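Robot takes over the toaster shift at Flomilex test kitchen

I dropped by the Flomilex test kitchen in Braltmont this October, mostly to see what the robot arm has done to everybody's workday. Quite a lot, it seems! The crew used to open and close toaster oven doors all day long – 476 times in one week, by their own log – and now the arm gets most of those.

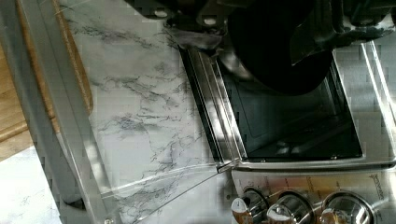

Darnell Benavides ran the ovens for years and figured he'd be out of a job. He now spends his mornings tasting and writing up recipes (he's thrilled), and his burned knuckles have healed. Hollis Benavides, his cousin, isn't so sure. She lost 30 minutes of overtime a day and told me she'd like that back in her base pay.

Management says no jobs are going, and everyone gets paid training on the arm before Thanksgiving. Hollis wants that in writing. The two sides meet again next month, and I'll be there with my notebook – and hopefully some toast.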